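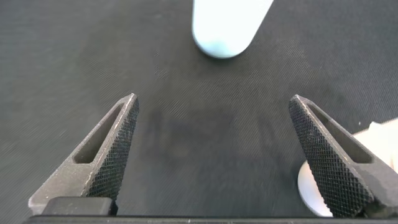 Black fabric mats: your questions

Do I really need a mat on my work table?

Maybe you don't. If all you do there is open mail, save your money. A mat earns its place when small things skid about or when a hard surface makes a racket every time you set something down. I've read the claims that a mat "transforms" a table. It covers it.

Why black?

Pale things show up well on it, which is the best argument I know. White caps, tubes and bits of paper are easy to find. So is lint, unfortunately, and cat hair, and every crumb. Dark screws vanish. If most of what you handle is dark, buy gray and ignore the catalogs.

Is a fine texture better than a smooth one?

For keeping light objects where you put them, I think so. Sellers like to say that texture "grips." I'd call it a little drag. A tall, narrow cylinder will still go over if you bump it with your sleeve.

Will metal tools damage the fabric?

Anything with a rough, crosshatched face can snag a weave if you drag it. Lift tools and you should be fine. Senad Obradović wrote in to say his mat has lasted through years of careless dragging. I'm glad for him, but I wouldn't count on it.

How do I clean it?

Shake it outside, then use a lint roller. For spots, a damp cloth and a drop of dish soap. Dry it flat. I tried the special mat spray that Otidus sells and couldn't tell the treated half from the other one.

Can it go in the washing machine?

Check the label. Mine came back with 2 curled corners after a single wash, and a weekend under heavy books fixed only one of them.

What size should I get?

Measure the part of the table you use, then add 3 inches on each side. Azra Todorova asked whether covering the whole tabletop looks neater. It does, until you want to set down a coffee cup.

How much should I pay?

I paid $18. There are mats at several times that price, and the sales pages are long on words like "professional" and short on what the fabric is made of. Ask before you order. If the seller can't tell you, try another seller.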